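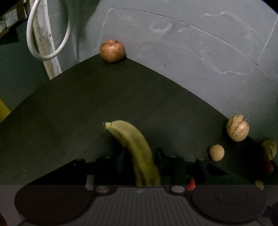
*Banana and pepino melons on the dark top.*

**Drindier stainless fruit tray, rectangular**
Reviewed by Wolfram Lindemann, Apr 8, 2024

I bought this in February to replace a Hegarty wire bowl that left marks on soft fruit. It's a plain steel tray with raised, rounded edges. No handles, no feet, no lid. I paid 80 for a box of 2 and gave the second one to my sister.

The size suits bananas. A wide bowl makes them sit on top of everything else, and the ones at the bottom get bruised. On a flat tray each one has its own space and I can see which needs eating first. Pepino melons also do well on it, as long as they aren't piled up. Small round things are less happy. Plums and limes roll until they hit the rim, then sit there touching each other.

The rim does its job, though. I have carried the tray from the counter to the table with fruit on it and lost nothing.

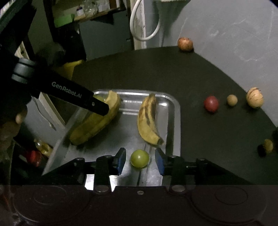

The finish is the weak point. The steel is shiny when new and picks up fine scratches fast. Mine had them within the first week, and I only wipe it with a cloth and dish soap. They don't affect anything, but if you want a tray that stays like a mirror, buy something else. Banana sap comes off with warm water. Dried melon juice takes a little more rubbing.

It's also a bit loud – setting it down on a hard tabletop makes a clang. I put a folded dish towel under mine in the mornings.

I looked at the Hiltley version before ordering. It has a deeper rim and a brushed surface that would probably hide scratches better, but the rim is tall enough to get in the way when slicing. The Drindier is low enough to cut a banana on, at least with a butter knife.

Four stars. I'd buy it again at the same price, and I'd take the brushed finish if they ever offer one.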